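Second coffee, headset on, and Parveen Rana is already at episode 46. She doesn't look up. "Give me a sec, he's got one."

He is the robot. Both arms of it. The job at Skitow this month is sorting parts by hand, except the hands are in the next room and belong to the robot. Rana moves, it moves, everything gets recorded. Switches and capacitors, out of the tray, into the right bin. Then reset and go again.

The target is 300 good runs before the end of July. They have 231. A run is good if she doesnt fumble, doesn't bump the tray, doesn't stop to think. That last one is the killer. "If I hesitate, it learns to hesitate," she says.
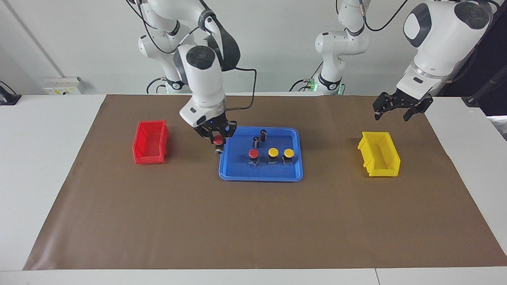
The right gripper lifts a red push-button switch from the blue tray. Bins are red and yellow, the paper is brown.

Small parts are mean. Grab a round cap too high and it slips. Too low and you catch the one next to it. Rana's fix was to come in slow, straight down, then close. Took her 7 tries on her first morning to get a single switch off the tray. Now she talks while she does it, mostly about lunch.

The software is called Flullix, and it's fussy. Lag is the big complaint. Even a small delay and your wrist starts correcting for something that already happened, and then you're chasing it. Twice while I was there she threw out a run I thought looked fine. Delete, reset, parts back in teh tray.

Does it work on its own yet? Sort of. An early version trained on the first batch went for the right part most of the time and then let go too soon. More runs, says Rana. She has the headset back on before I've found my coat.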